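The Usthorpe Deadline

By August the lease on the house in Usthorpe had shrunk to a matter of hours, and Ataahua Rakena was still deciding what counted as trash.

She had a system. Her sister had given it to her over the phone, in the voice of a woman who alphabetizes her spices. You put the things you were keeping in boxes, you put the things you weren't in black bags, and you did not under any circumstances open a bag again once it was tied. Ataahua had opened every bag twice. One of them she had opened so often that it no longer held a knot, only the memory of one.

The trouble was the gray blanket. It had come from Pacheco, her ex-husband, who was known to everyone by his last name, including his mother. He had bought it on their honeymoon in Flerkberg, a ski town where it had rained for 8 days, and he had paid 332 of whatever they used for money there. He reminded her of the price each winter. When he moved out he took the good knives, the bad guitar and the dog, and left the blanket on the arm of the couch like a tip.

She had put it in the keep pile in the morning. At lunch she moved it to the other pile. Around two she moved it back, ate a sleeve of crackers standing up, and called her sister again.

"Does it keep you warm?" her sister asked.

"It itches."

"Then out it goes."

"It itches warmly," Ataahua said, and her sister said she had a meeting.

The afternoon sun had come all the way into the room by then. With the curtains packed there was nothing to stop it, and it lay in stripes over everything white, showing up every speck. She had lived there for years without knowing the place got light like that. It seemed like the kind of thing a landlord should mention, if only to raise the rent. 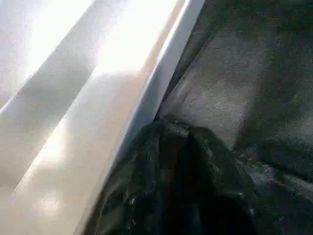

What do you do with a blanket you don't like and can't throw out? You give it to someone who has never heard the story, and you don't tell it to them.

Ataahua reached this conclusion at twenty past four, with the van due at five. She knew exactly one person who qualified. Across the street lived a man called Idon, who had spoken to her on three occasions, each time regarding his recycling. He kept a very old cat that slept in the front window and looked like something that had been dropped there.

She folded the blanket, then folded it again so the label was on the inside, and crossed the road.

"It's for the cat," she said.

Idon considered it. He rubbed a corner between his finger and thumb, the way Pacheco had done in the shop, right before the terrible arithmetic.

"Nice," he said. "Expensive?"

It was a simple test and she had made the rule herself less than ten minutes earlier.

"Three hundred and thirty-two," she said. "It was our honeymoon. It rained the whole time. We played cards with a dentist and his wife, and Pacheco lost 300 to the dentist on the last night and told me it was the hotel bill. I found out at the airport."

Idon nodded slowly. The cat had come to the door and was looking at the blanket with no expression at all.

"I can't take it now," he said. "She's sensitive."

So the blanket went back over the road. The van was early, of course – the one time in the history of vans. Two men carried out the couch, the boxes and a lamp she had meant to leave behind, and one of them asked her about the bags.

"Trash," said Ataahua. "All of it."

"And that?"

She looked down. She was holding it against her chest with both arms, and her neck had already started to itch.

"That rides up front with me," she said.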